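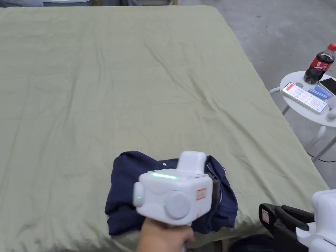

*Navy garment with red and white striped trim on a sage-green fitted sheet.*

**Masell Textile Care Laboratory, bench notebook**
8 October 2025
Subject: dye transfer from dark cotton to light bedding, wet and dry rubbing

Work continued on the rubbing series begun after the January review. The question remains the one set down at that time: how much loose navy dye leaves a cotton knit in ordinary household contact, and whether a longer first wash reduces it enough to justify a change in the care label wording.

**Materials**

The navy knit is the Ortner lot, received unwashed and stored in the dark cabinet. The light cloth is plain-weave cotton from Skultmont, without softener or optical brightener. Both were conditioned in the test room for 24 hours before cutting. The room log shows no interruption during that period.

Detergent was Plemance liquid, measured by weight. The previous entry records a dose by volume, and those two washes should not be compared directly with the present ones.

**Procedure**

Specimens were cut on the lengthwise grain and marked on the reverse with laundry pen. One group was left unwashed. The second received a single short wash, and the third a single wash of 59 minutes. All washed specimens were rinsed twice and dried flat on the mesh rack. Tumble drying was ruled out for this series on account of the lint problem recorded in the spring.

Dry rubbing was carried out first. For the wet test, the rubbing cloth was soaked, pressed between blotters and brought to 93 percent pickup by weight. This is wetter than our usual practice. It was chosen to represent a damp towel or a garment put away before it is fully dry, and it must be stated whenever the results are quoted.

Staining was graded against the gray scale in the viewing booth, where 5 means no visible transfer. The booth lamp was given its full warm-up before the first reading.

**Observations**

Dry rubbing gave very little transfer in any group. The unwashed specimens left a faint blue cast along the leading edge of the rubbing track and the washed ones left none that could be graded with confidence.

Wet rubbing separated the groups clearly. The unwashed knit stained heavily, with color carried past the edge of the track into the surrounding cloth. The short wash improved matters by one full grade. The long wash gained a further half grade on most specimens. On the specimens cut nearest the selvage it gained nothing, and the stain there had a distinctly purple tone.

The purple tone was unexpected. Possible causes are uneven dyeing across the width of the lot, or residue from a finishing agent which was not rinsed out at the mill. The Ortner data sheet gives no finish for this article. A written query has been drafted for the supplier and is in the correspondence folder.

The first rinse water was noticeably blue in both washed groups. The second was pale in the short-wash group and nearly clear in the long-wash group. Samples of each are on the lower shelf of the refrigerator, labeled and capped. Please do not discard them.

**Remarks on wording**

The present label draft reads "wash dark colors separately before first use." The results so far support keeping this sentence. They do not support adding a recommended wash time, as the benefit of the longer cycle was not consistent across the width of the fabric. Any statement about contact with bedding should refer to damp contact specifically. The dry figures would not sustain a general warning.

**Outstanding**

- Repeat the wet test on selvage and center specimens, cut from a fresh length of the same lot.
- Repeat one set at the usual lower pickup, so that this series can be compared with older pages.
- Replace the blotters. The current pack has taken on a slight tint and should be used only for setting up.
- Check the crockmeter finger for wear. The track on the last two specimens was narrower on the left side.
- Order more Skultmont cloth. The remaining length is enough for the selvage repeat and nothing further.

Specimens are mounted on card and filed in the flat drawer under "Navy, wet." The ungraded duplicates are in the envelope behind them.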